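**Topic: Winter changes to the 33 (Prirkton to Flomness)**

**fernlea_b** wrote, 28 June 2019:

The draft timetable is up at the shelter by the chemist. From January the 33 will stop running through MacLeod Road and go straight down the hill to Flomness. The last bus back is the 18.40, same as now. Comments have to be in by the end of the month after next. I get on at MacLeod Road most mornings so I'm not pleased. Has anyone else seen it?

---

**oldgate** wrote:

Seen it. I think it's the right change. The loop adds nine minutes each way, and on the mornings I'm on it there are hardly any people getting on. If it runs straight down it has a chance of meeting the train.

---

**fernlea_b** wrote:

There are hardly any people because it was late all winter and they gave up. My neighbour gets a lift now. The walk from our end to the main road has no pavement for the first half.

---

**Ro-un Yeon** wrote:

I wrote to the council last time they tried this and got a reply, so it is worth doing. Ask for the passenger figures. They sent me a sheet with every stop on it. MacLeod Road had 127 boardings in the month they counted, and the stop at the top of the hill had 289. The month they counted was the school holidays, which I pointed out.

---

**oldgate** wrote:

> The month they counted was the school holidays

School children don't use the 33 though, they have their own coach. So I don't see that it makes much odds.

---

**Ro-un Yeon** wrote:

The sixth formers do. The coach only takes them up to sixteen. After that they buy a pass.

---

**oldgate** wrote:

Fair enough, I didn't know that. I'd still rather have the train connection. I missed it 2 times last week and it's an hour to the next one.

---

**kettle_on** wrote:

Could they not do the loop on the off-peak buses only? People going to the surgery don't care about nine minutes. The ones going to work do. My mum is on MacLeod Road and goes down on the mid-morning one and comes back after lunch. She wouldn't mind what happened to the early one.

---

**fernlea_b** wrote:

I would, as I'm on the early one. But it's better than losing it altogether. Would they listen to that?

---

**Ro-un Yeon** wrote:

They might. Put it as one clear request and give the departure times you mean. My first letter went on for three pages and covered the shelter roof and the fares as well, and the reply was only about the fares.

---

**tam_h** wrote:

What about the Kemia stop? It isn't on the draft at all, and that's where half the late bus gets off.

---

**kettle_on** wrote:

It's on the second page, under "request stops". You have to ring the bell in good time or they go past.

---

**tam_h** wrote:

Right, thanks. The second page was folded behind the first when I looked.

I'll send something in as well. I'm for the off-peak loop, and I'll ask for the last bus to go back to 19.10 like it was before. The 18.40 is no use to me if I stay on at work to finish anything.

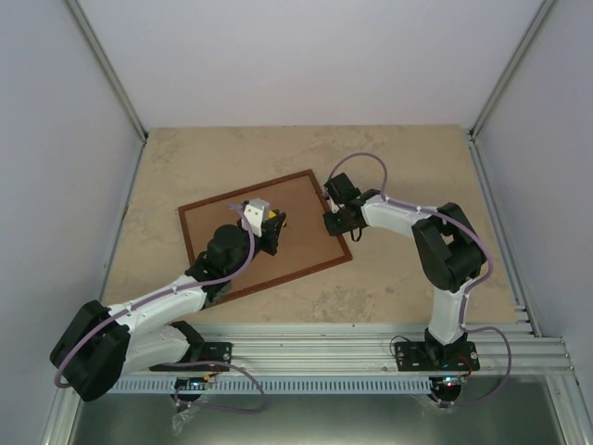 Even 19.00 would do. If anyone has the email address for comments please put it up, the one on the notice has a crease through it and I can't make out the end.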